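The Case for the Shared Sink
Opinion – Follgate Residents' Review, 14th July

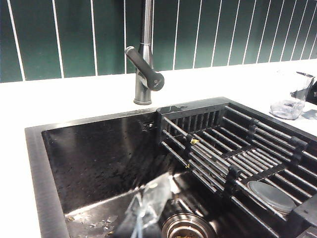
Black undermount sink with a roll-up drying rack laid across its right half, against dark green tile.

When shared kitchens are planned, attention goes first to the appliances. The range is debated at length, the refrigerator is measured twice, and the sink is chosen from whatever remains in the budget. It is the position of this column that the order should be reversed. The sink is the one fixture that every person in a household or residence uses every day, and its arrangement decides whether the rest of the kitchen stays usable.

The Follgate housing office is now preparing to refit 16 shared kitchens, with work to begin in November. The draft plan calls for a freestanding plastic dish rack on the counter beside each sink. We urge the office to reconsider this item before orders are placed.

A freestanding rack takes permanent possession of the counter. Residents leave dishes in it because it is always there, and the tray beneath it is seldom emptied. In a kitchen with no more than 30 inches of clear work surface, as is common in the older Trurnano blocks, a large rack can leave a cook with hardly enough space for a cutting board.

A roll-up rack laid over the sink is the better provision. It drains into the basin, and it can be put away in a drawer when the dishes are done. Half of the sink remains open for washing while the other half is covered. An upright insert with dividers is a sensible addition, although it should be a separate piece so that it can be removed and scrubbed.

Objections have been raised, and they deserve a fair answer. A rack over the sink holds less than a full-size one on the counter. This is true, and we regard it as an advantage. A household that can leave out only a few plates will put the others back in the cabinet. It has also been said that dark sinks show water spots. They do, and a cloth kept within reach is the ordinary remedy. Residents who dislike the task may reasonably prefer a lighter finish, and the office should offer 2 options.

The matter of the counter edge is more serious. An undermount sink allows crumbs and water to be wiped straight into the basin, with no rim standing above the counter to catch them. It costs more to install – and in a kitchen cleaned by many hands, the expense is justified.

Written comments on the draft plan may be left at the housing office, marked with reference 3728.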